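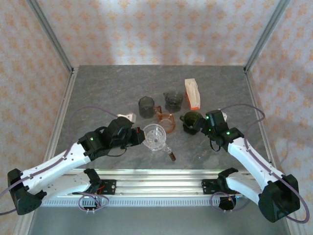 Chapter 6
Repeat, Scale and Placement in Printed Fabrics

After working through this chapter, you should be able to:
define the vertical and horizontal repeat of a printed fabric
tell a straight match from a half-drop match by measuring along the selvage
calculate cut lengths and total yardage for a patterned covering
judge whether the scale of a motif suits a given surface
write a placement note that a workroom can follow without further instruction

Terms introduced: repeat, motif, ground, selvage, straight match, half-drop match, tossed layout, railroading, cut length, strike-off.

6.1 Why the repeat comes first

Chapter 5 treated fabric as a plain material with a width, a weight and a grain. Once a pattern is printed on it, a further constraint applies. The fabric can no longer be cut at any point along the roll if two pieces are to meet at a seam. Each cut has to begin at the same place in the pattern, or at a known offset from it, and the material between one usable starting point and the next is lost unless a smaller piece can be taken from it.

The vertical repeat is the distance, measured parallel to the selvage, from any point in the pattern to the next identical point. The horizontal repeat is the same distance measured across the width. Both are properties of the printed design and not of the motif. A small flower may be less than an inch high and still belong to a pattern with a long vertical repeat, if the designer drew many versions of the flower before the arrangement began again. Students often measure one motif and record it as the repeat. The resulting order is almost always short.

The ground is the part of the fabric that carries no motif. On a pale ground with small, widely spaced motifs, a mismatch at a seam is hard to see from across a room. On a dense design, or one with a strong vertical line, the same error is plain at once. The tolerance allowed at a seam therefore depends on the design. In this book a finished match is taken as acceptable if it falls within 2 mm at eye level, and any pattern that contains a stripe is held to that figure over its full height.

6.2 Types of match

In a straight match, the motif at the left selvage meets the motif at the right selvage at the same height. All cuts start at the same point in the repeat.

In a half-drop match, the pattern at one selvage sits half a repeat lower than at the other. Alternate cuts start half a repeat further down. The effect is a diagonal movement across the wall or curtain, which hides the seams better than a straight match but complicates the cutting plan.

A tossed layout places motifs at varied angles with no clear top or bottom. It still has a repeat and still has to be matched. Suppliers' labels sometimes describe a tossed design as "random," and the word should be ignored until the fabric has been measured.

Railroading means running the fabric sideways, so that the selvages lie horizontal. It removes vertical seams from long, low surfaces such as the back of a bench. It is suitable only for designs that read correctly when turned, or that were printed for the purpose.

6.3 Calculating cut length

The procedure has four steps.

1. Measure the finished height of the surface.
2. Add the allowance for hems, turnings or trimming.
3. Divide by the vertical repeat and round up to the next whole number.
4. Multiply that number by the vertical repeat to obtain the cut length.

Worked case. A stairwell hanging is to be made up in Tirnley, a printed cotton with a straight match and a vertical repeat of 45 cm. The finished height is 415 cm and the allowance is 17 cm, giving 432 cm. Divided by the repeat, this is 9.6, rounded up to 10. The cut length is 450 cm. Two widths are needed, so the order is 900 cm before any provision for flaws. The same hanging in a plain fabric would need 864 cm. The cost of the pattern is 36 cm of cloth – a modest amount here, but one that grows with the number of widths.

If the finished height were raised by 20 cm, the sum would pass 450 cm and an eleventh repeat would be required on every width. A small change of dimension can thus add a full repeat to each cut. Heights should be fixed before fabric is ordered.

6.4 Scale and viewing distance

A motif that looks lively on a swatch may disappear on a wall. At a distance, small motifs blend with the ground and the eye reads an average tone with some texture. Large motifs keep their outlines but are easily broken by corners, openings and furniture. Inside corners deserve particular care. The pattern should either continue around the corner or stop at it on a deliberate line.

Three fabrics are used for comparison in the exercises at the end of the chapter. Mestik has a small motif in a straight match, Murín a medium motif in a half-drop match, and Ridetti a large motif intended for railroading. Record the repeat of each from the sample sheets before reading Section 6.5, which deals with strike-offs and the checking of color between print runs.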